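Call for participants: Lolden Residential Cookery and Household Skills Programme

The Skotness Trust invites applications from adults who wish to take part in the next intake of the Lolden programme. The programme is offered free of charge to residents of the Skotness area and is intended for people who have recently begun to live on their own, or who expect to do so within the coming year.

Background

Lolden House was opened by the Trust as a place of short-term residential learning. Participants live in the house for 7 weeks, share in the running of the kitchen and common rooms, and attend taught sessions on planning meals, buying food, storing it safely and keeping within a household budget. The present programme replaces the former evening classes, which closed in December.

Each intake is limited to 99 places. Places on the residential programme are held in two houses, Lolden House itself and the annexe at Clisero Road, and applicants may state a preference. The Trust will try to meet preferences but cannot guarantee them.

Who may apply

Applicants must be aged 18 or over on the first day of the programme and must have lived in the Skotness area for at least six months. No previous experience of cooking is needed. Applications are welcome from people leaving care, people who have been bereaved, people returning from long stays in hospital, and anyone else who feels that they would gain from the programme. Couples may apply together but should complete separate forms.

The houses have step-free access on the ground floor, where four bedrooms and one bathroom have been adapted. Applicants who will need one of these rooms should say so in section 3 of the form.

What is provided

Participants receive a single room, all meals, bedding and the use of a laundry. Tableware and cooking equipment are supplied and should not be brought from home. 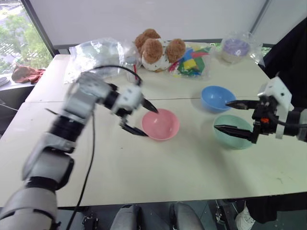
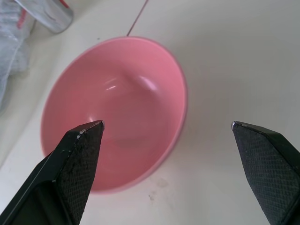

Travel costs within the Skotness area are repaid at the end of each week on production of tickets or receipts. Participants who complete the programme are also entitled to a setting-up grant of up to £1,950, paid towards furniture, kitchen goods or a rent deposit. The grant is paid directly to the supplier or landlord. It is not available to participants who have received it before.

What is expected

Taught sessions take place in the morning and last 90 minutes. Attendance is compulsory except in the case of illness or by prior agreement with the programme office. Afternoons are used for private study, shopping and appointments. In the evening, participants take turns to prepare the shared meal in groups of four, working to a menu and budget that the group has agreed beforehand.

Participants are asked to keep a simple record of what they spend and cook. The record is reviewed with a tutor every fortnight and remains the property of the participant. Smoking is not permitted in either house. Overnight guests cannot be accommodated. Pets, other than assistance dogs, cannot be admitted.

The Imai bursary

A small number of participants with dependants may be eligible for the Imai bursary, which contributes to the cost of care at home while the participant is in residence. Applicants who wish to be considered should tick the box on the last page of the form and enclose a short statement of their circumstances. A decision on the bursary is made separately and does not affect the decision on a place.

How to apply

Application forms may be collected from the reception desk at Lolden House between 9 am and 4 pm, or requested by post from the programme office. Forms are available in large print. Applicants should enclose proof of address and the name of one referee, who should not be a relative. Incomplete forms will be returned.

All applicants will be invited to an informal meeting lasting half an hour, at which they may be accompanied by a friend or support worker. Decisions are sent in writing within three weeks of the meeting. Those who are not offered a place may ask to be put on the reserve list, and those on the list should tell the programme office promptly of any change of address or telephone number.

The Trust handles personal information in accordance with its privacy notice, a copy of which is supplied with every form.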